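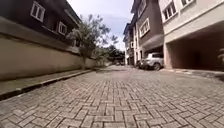

About us
January
By the Gallix office

Gallix lays and repairs block paving on residential streets, courtyards and driveways. Most of our work is small-unit paving: bricks, concrete blocks and setts, set on sand and kept in place by a proper edge. We also build and fix curbs, sidewalk strips and the lower courses of garden walls where they meet the paving. We do not pour asphalt, and we do not do roofing or fencing, although we get calls for both.

The company started with one truck and a rented plate compactor. For the first few years nearly all the jobs were driveways. Then a homeowners' group on a street of 16 houses asked whether we could take up and relay the whole road in front of them, one half at a time, so people could still get their cars out. That job took longer than we quoted. We learned a lot from it about drainage and about where to stack pallets, and street work has been the larger part of the business ever since.

There are now seven of us on the crews, plus the office. We run two crews in the dry months and one in winter. The yard is on Datport Road, behind the tile warehouse. Deliveries should come in by the side gate, as the front one is too narrow for anything with a trailer.

What we do

New paving. We dig out, lay and compact the base in layers, screed the bedding sand and set the blocks by hand. For anything that carries cars we recommend a herringbone pattern. The blocks lock against each other in both directions and hold up better when wheels turn on them. Running bond is fine for a garden path, and some customers prefer how it looks.

Relaying. Many older streets have perfectly good blocks on a bad base. If the blocks are sound, we lift them, clean them, rebuild what is underneath and put the same ones back. It is slower than bringing in new material, but the street keeps its color, and new gray next to old gray never quite matches for the first couple of years. We number the pallets so that blocks go back near where they came from.

Utility cuts. When a water or gas line has been dug up, the trench often gets filled in a hurry and sinks later. We reopen the cut, compact it again and close the surface with matching blocks. We keep a stock of used pavers in the yard for this, roughly 4,000 at most times, sorted by size and thickness. If you have a few missing blocks of an older size, call before you order new ones.

Curbs and sidewalk strips. A paved street is only as good as its edges. Low curbs get knocked by trucks and pushed out by roots, and once the curb moves the joints beside it open up. We reset curbs in concrete and relay the strip behind them in the same visit if we can.

Walls at street level. Plastered walls that run along a sidewalk tend to stain at the bottom, where rain splashes up from the ground. We can patch the plaster, repair loose coping and correct the slope of the strip so that water runs toward the street. Painting is done by Yurchenko, a separate firm we have worked with for a long time. They quote and bill on their own.

Maintenance visits

The Flidlow plan is our yearly maintenance visit. It is named after the first street that signed up for it. One of the crews comes out, sweeps fresh sand into the joints, replaces cracked blocks, clears the drains and gives you a short written list of anything that should be dealt with before the next winter. Last year we relaid 1,319 blocks on plan visits alone, mostly along curbs and next to manhole covers. Oil stains and paint marks are cleaned if they come up with ordinary cleaner. Some do not, and then the choice is to swap the block or live with it.

How a job goes

We visit, measure and dig a small test hole to see what the base is made of. A written quote follows. If the street is shared, we ask for one contact person who can speak for the rest, because collecting answers house by house adds weeks.

Before work starts, every household gets a note saying which side will be closed and when. We start at 7:30 in the morning and stop cutting blocks by 4:00 - the saw is loud and walls on both sides of a narrow street make it worse. Cars have to be off the working side by the evening before. Access on foot stays open the whole time, with boards over the bedding sand.

Trees close to the paving are looked at separately. We do not cut large roots to get a flat surface. Usually the strip can be raised a little or the curb line shifted. Where neither will work, we say so in the quote and leave that stretch out.

When the blocks are in, the surface is compacted, sanded and compacted again. Cars can go back on it the same evening. Expect loose sand for a few weeks. Please do not hose it off - it is still working down into the joints, and sweeping it back and forth with a dry broom helps. We return once after the first heavy rains to check for low spots, and that visit is included in the price.

Getting in touch

The office is open in the mornings, Tuesday excepted, when we are out measuring. Photos of the problem area are useful, along with the length and width of a single block. Blocks from the used stock can be picked up from the yard by arrangement. Bring gloves and something to put them in.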